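4.2 Maskierung der Handgelenkkamera

Die Greifphase wird in Femia ausschließlich über die Handgelenkkamera geregelt. Das Modul Narell schätzt aus jedem Bild die Lage des Zielobjekts relativ zum Greiffinger und gibt eine Korrektur an den Bahnplaner weiter. Die externe Kamera liefert nur die Startpose und wird abgeschaltet, sobald der Abstand zum Ziel unter 100 mm fällt. Ab diesem Punkt nimmt der Finger einen erheblichen Teil des Bildes ein, und die Tiefenschätzung verliert im Nahbereich an Genauigkeit (Abb. 4).
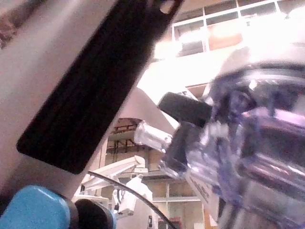 Abb. 4: Sicht der Handgelenkkamera im Nahbereich, Eingangsbild ohne Maske.

Narell arbeitet deshalb mit zwei getrennten Masken. Die erste ist statisch und deckt den Finger einschließlich der schwarzen Griffauflage ab; sie wird einmal pro Greifer aus der Kinematik berechnet und bei geänderter Öffnungsweite verschoben. Die zweite Maske ist dynamisch und markiert Bereiche, in denen die Merkmalszuordnung unzuverlässig ist. Bei transparentem Kunststoff mit Rippen und hellen Glanzlichtern wie in Abb. 4 betrifft dies große Teile der Objektfläche, so dass für die Lageschätzung vor allem die undurchsichtigen Anbauteile in Frage kommen, hier der schwarze Block und der kurze weiße Zylinder. Das dünne schwarze Kabel im unteren Bildbereich wird von der statischen Maske nicht erfasst. In einer früheren Fassung des Moduls wurden solche Strukturen gelegentlich als Objektkante gewertet, was zu seitlichen Sprüngen der geschätzten Pose führte. Ein Filter auf Linienbreite und Krümmung unterdrückt diese Fälle.

Zum Vergleich wurde das Verfahren von Ridgeway (im Folgenden Dretard) auf denselben Aufzeichnungen ausgeführt. Dretard verwendet nur eine statische Maske und mittelt die Pose über mehrere Bilder. Der Testsatz umfasst 1000 Annäherungen, die nicht in das Training eingegangen sind. Beide Verfahren erhielten identische Startposen und dieselbe Zeitschranke. Als Fehler gilt eine Abweichung von mehr als 2 mm quer zur Greifrichtung beim Schließen. Annäherungen, die der Planer wegen einer Gelenkgrenze abgebrochen hat, wurden nicht gewertet. Die Ergebnisse sind in Abschnitt 5 nach Objektklassen getrennt aufgeführt.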